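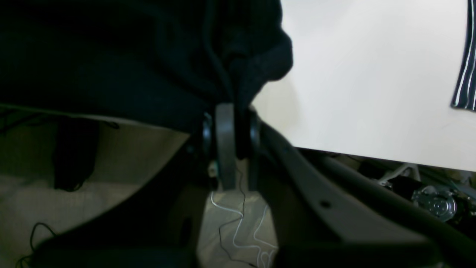 About Rera

Rera is a small company in Tinbridge. We teach robots to handle cloth: to take hold of it, to lift it and to fold it. Our customers are laundries and textile rental firms, and our first one was Kuruc, who still sends us bags of mixed garments every month.

What went wrong in December

We prefer that you read this from us. In December one of our folding cells, which we call Pideck, failed during a long test at a customer's site. The plan was 500 folds. At fold 189 the gripper closed on a dark shirt and did not open again. The arm continued to its next position and pulled the cloth across the table. The stop button was pressed and no person was hurt, but the arm needed 13 seconds to come to rest, and this is much too long.

We found two faults. A thread had gone into the finger joint, and our software did not compare the commanded opening with the real one. Dark fabric made it worse, as the wrist camera sees few details in black folds and reported the grip as released.

What we changed

The gripper must now confirm that it is open before the arm may move. The joints are covered, and we clean them after every shift. The stop signal goes directly to the motor drives. We repeated the test with 26 dark garments before we returned Pideck to the customer.

Work with us

We are glad to send the full fault report to any customer who asks. Please write to our office in Tinbridge.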